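Brillus Restoration, Second Progress Report to the Gaete Fund

Prepared by Pádraig Brophy, Soddale Vehicle Collection
Period covered: spring to the end of August

Summary

The body of the Brillus wagon is off the chassis and the chassis is finished. The engine has been rebuilt and has been run on the stand. Bodywork is behind schedule, mainly on the driver's side, where the rust went further than our first survey showed. We are within budget overall, but we are asking to move money from the trim line to the metalwork line. Details are under Budget.

Chassis

The frame was blasted and checked for straightness in April. One outrigger behind the left front wheel had been patched at some point with plate that was too thin, and it was replaced. The frame then got two coats of primer and a satin black top coat. The rear springs were sent out to be reset. New bushings are in all around. The brake lines are copper-nickel, bent on site to the pattern of the old ones, and the tank straps were remade.

We kept the original crossmember with the chassis number on it. It has some pitting on the lower flange – nothing structural – and it seemed better to leave it alone. 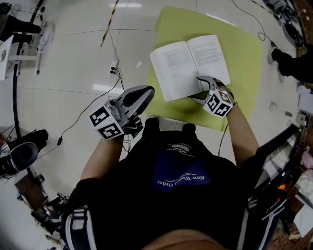 Engine and transmission

The engine is the six-cylinder that was in the car when it came to us, number 2047. The block was sound. It was bored to the next oversize and fitted with new pistons, rings and bearings. The crank needed a light regrind. The head had a crack between two of the valve seats and had to go to Grirncombe for repair, which cost us most of a month. It passed a pressure test on its return.

The engine was run on the stand one Tuesday afternoon. Oil pressure was good cold and dropped a little more than we wanted once it was warm. We changed the relief valve spring and it now holds steady. There is a small weep at the rear main seal. We will look at it again before the engine goes in, as it is a much bigger job afterward.

The transmission was opened, cleaned and closed up with new seals and one new synchro ring. The overdrive unit has not been touched yet. It worked when the car was last driven, according to the previous owner's notes, and we would like to test it before deciding whether to take it apart.

Bodywork

Both rocker panels have been cut out. On the passenger side the inner panel was good enough to keep. On the driver's side the inner panel, the bottom of the door post and the front corner of the floor all had to be replaced. No repair sections exist for this model, so everything was made from flat sheet. The door now hangs correctly, but the gap at the rear edge is still wide at the bottom and will need more work.

The roof is straight. The tailgate has been stripped and is better than expected, apart from the seam along the lower edge. The wood frame around the rear side windows is with the joiner.

Labor on the body stands at 184 hours, which is above the estimate in our application. We do not expect the passenger side to add much to that.
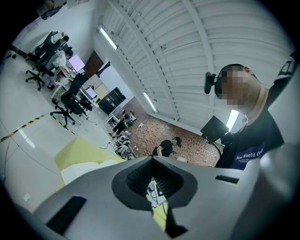 Haris Afridi has asked whether the wider door gap could be left as it is, given that cars of this make often left the factory with uneven gaps, and whether the hours would be better spent on the tailgate seam. We think this is a fair point. We plan to bring the gap in far enough that the door seals properly and then move on to the tailgate.

Budget

Spending on the chassis came in slightly under. The engine is over by the cost of the head repair, which was covered from contingency. We ask the fund's agreement to move $2000 from trim to metalwork. The seats turned out to need new webbing and padding only – the leather can be cleaned and recolored – so the trim line can stand the change. No additional money is being requested.

Next period

Finish the driver's side and the tailgate seam. Test the overdrive, fix the rear main seal and put the engine and transmission back in the chassis. Body back on the frame before winter if the paint shop can keep our slot. The wiring harness has been ordered and is due in the fall.

Receipts and the full hours log are attached separately.
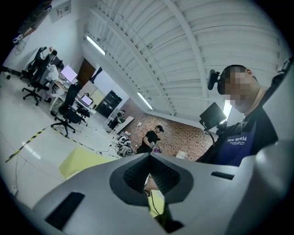 In the workshop

Related items
Brillus Restoration: First Progress Report
Brillus Restoration: Survey and Estimate
Wanted: Brillus tailgate hinges and rear lamp lenses
Soddale Vehicle Collection: Fall Open Days
Paint Codes for Early Wagons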